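A change to the way the Sallex district handles hard rubbish will start in May, with the twice-yearly kerbside collection replaced by a booking service for every household.

Under the new arrangement, residents will be able to book two pick-ups a year at a time that suits them. The old system sent trucks through the whole district over several weeks each autumn and spring, with piles often sitting on the nature strip long before the crew arrived.

The district council voted for the change at its last meeting after a trial in the Lecomte neighbourhood. In the trial, 403 households booked a pick-up. The council's waste report said dumped rubbish complaints from the neighbourhood fell over the same period, though it noted that the trial ran through winter, when complaints are usually lower.

Bookings can be made by phone, at the front counter of the Varnosik Street office, or through the council website. Residents will be given a collection date and asked to put items out no earlier than the evening before. Crews will start at 6 am.

Each pick-up will be limited to two cubic metres, enough for a couch, a mattress and a few smaller pieces. Tables, bed frames, bookcases, bikes, barbecues without gas bottles and most toys will be accepted. Tables with glass tops need the glass taken out, wrapped and labelled. Legs should be unscrewed where that can be done without much trouble.

Paint, tyres, car batteries, building rubble and garden waste will not be taken. Fridges and freezers will be collected if the doors have been removed. Televisions, computers and other electronic goods can be left at the Dridarier transfer station free of charge during normal opening hours.

Lalit Shukla, who manages waste services for the council, said the old collection had become hard to run. Trucks were sent down every street whether or not there was anything to pick up, and a wet week could push the whole timetable back.

"We had people ringing in the third week asking where the truck was, and other people ringing to ask why the neighbour's mattress was still there," he said. "With a booking we know what's out and which truck to send."

He said much of what was collected in the past could have been used again. A separate crew will now look over booked items on the morning of collection and set aside furniture in sound condition. It will go to the reuse shed at the transfer station, where it will be sold at low prices.
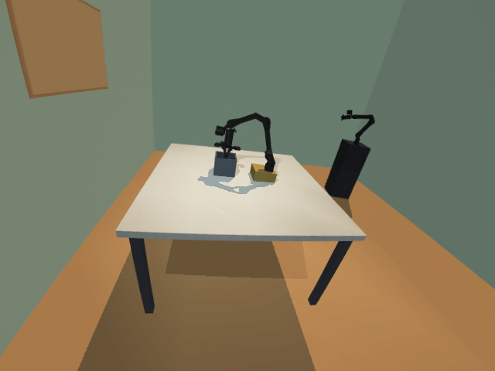 Saulius Liepiņa told the meeting that the old collection did a better job of reuse than any shed could, as people drove around the night before and took what they wanted for nothing. He had furnished most of a share house that way, he said, and doubted that many students would travel out to Dridarier to pay for a desk they once picked up at the end of their own street.

Several other speakers made a similar point. Taking items from a kerbside pile is against the local law, but the council has rarely enforced it. Mr Shukla said there were no plans to start issuing fines, and that residents were welcome to offer things to neighbours before booking.

Councillor Kibet Rashidi, who moved the motion, said he understood that some people would miss the old way. He said the most common complaint he received in his first year on council was about piles being picked through and scattered across footpaths, sometimes forcing people with prams or walkers onto the road.

The vote was not unanimous. Councillor Jérémie Jacquet voted against the change, saying the two-booking limit would be unfair to people in blocks of units. Under the current plan, each unit has its own two bookings, but the pick-up must be from a shared spot agreed to by the building's manager. He said managers in older buildings could be slow to reply, and that tenants moving out on short notice might be left with nowhere to put their things.

He asked that staff report back on how many bookings from unit blocks were refused or delayed. That request was added to the motion and passed. The report is due after the first six months of the service.

A third pick-up can be bought for $60. Pensioners and health care card holders will pay $26. The fees will be looked at again when the council sets its next budget.

The cost of the service itself will be covered by the existing waste charge on rates notices, which will not rise this year as a result of the change. The same contractor will do the work, using smaller trucks in the narrow streets near the river.

Bins will not be affected. General rubbish will still be collected every week, with recycling and green waste on alternate weeks.

The reuse shed is also getting longer hours. It now opens in the mornings only, and from May it will stay open until 4 pm. Ignacio Mercado, the shed's supervisor, said space was the main worry. Bookcases and dining tables tend to sell within a few days, while large wardrobes can stay for months.

He asked people to be realistic about what they set aside. Mattresses cannot be resold and will be sent for recycling, as will couches that have been rained on. Chairs with a loose joint or a missing screw are fine, as the shed has a small workshop where repairs are done.

Residents who want an item considered for the shed can say so when they book, and will be given a tag to tie to it. Items without a tag may still be set aside if the crew thinks they are worth keeping.

Phone bookings open two weeks before the first collections. A printed guide will be sent to all households with the next rates notice, and copies in other languages can be picked up from the library or the Varnosik Street office.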